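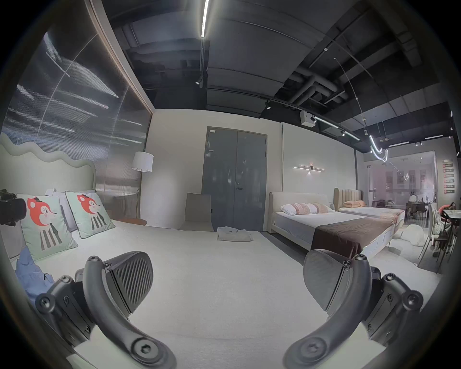 Baron reopens bedroom floor in Cindville

September 24, 2026

Furniture retailer Baron has reopened the bedroom floor of its Cindville store following a refurbishment of the upper level. The new layout replaces the former rows of mattresses and bed frames with furnished room settings, in which beds are shown made up with linen, cushions and lighting.

The company said the change was made in response to customers who wished to see how a bed would look in a finished room before placing an order. Upholstered headboards feature strongly in the new displays, with colours including pale green, cream and tan. The wavy-edged green model is presented with a younger household in mind and is dressed with square cushions printed with a cartoon fox in a black hat. The cream double is shown in a plainer style, with white sheets, a dark brown runner and a knitted cushion in pink and white.

Lamps, side tables and occasional chairs displayed beside the beds may be purchased separately. Wall lights can be ordered through the lighting counter on the ground floor, although installation is not included in the price and must be arranged with a licensed electrician.

Two suppliers are represented on the floor for the first time. Skendamura will provide upholstered bed frames in a choice of 39 fabrics, and swatches may be borrowed from the service desk for up to two days. Oshima will supply bed linen, runners and cushion covers. Both ranges are also available by order at Baron's other stores, but will be held in stock only at Cindville for the present.

Delivery within the Cindville municipal area is free of charge on orders over $500. Customers may ask for an old bed frame to be taken away at the time of delivery — a fee applies, and the frame must be dismantled beforehand. Mattresses will be accepted for removal only if they are dry and covered.

Floor models are not for sale during the opening period. Baron expects to release a number of discontinued headboards from the previous display in October, at reduced prices and without the option of return. A list will be posted at the store entrance and on the company's website once the items have been inspected.

The bedroom floor is open during regular store hours and can be reached by the elevator next to the main entrance. The staircase from the kitchen department remains closed while new handrails are fitted. Customers collecting orders are asked to continue using the loading door at the rear of the building, where short-term parking is available.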